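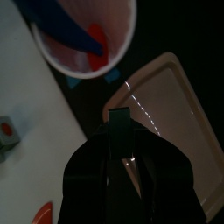 Setting the Table at Skatdale: A Conversation with Nhung Phí

The dining service at Skatdale Residence prepares 370 covers on an ordinary day, and much of the work is done before any food leaves the kitchen. Nhung Phí has supervised table and tray service at the residence for several years. She spoke with the newsletter in the pantry beside the main dining room.

Ms. Phí began her career at Ông, a family restaurant in Skirkley with 40 seats. "We carried everything by hand, and the tables were close together," she said. "When I came here, I had to learn to think about the tray first and the plate second."

The residence uses rectangular trays with a raised rim and rounded corners, in a light tan that the dining office selected when the old stock was retired. Ms. Phí supported the choice. "A resident with low vision can find a white bowl on a tan tray," she said. "On a white tray, many of them could not."

Color also guides her choice of utensils. Dark blue and red handles were introduced last November, and new staff members are taught to keep them with the bowls until the trays are laid. "I ask people to finish one tray before they reach for the next," she said. "It looks slower, but we have fewer trays sent back."

The department keeps almost 3,000 pieces of tableware in circulation, all recorded in Rendura, the residence's inventory system. Ms. Phí reviews the records each month and withdraws anything chipped or badly scratched.

Asked what she would change, she mentioned the pantry shelves, which she considers too deep for bowls. "The ones at the back stay at the back," she said. A request for shallower shelving has been submitted to the facilities office.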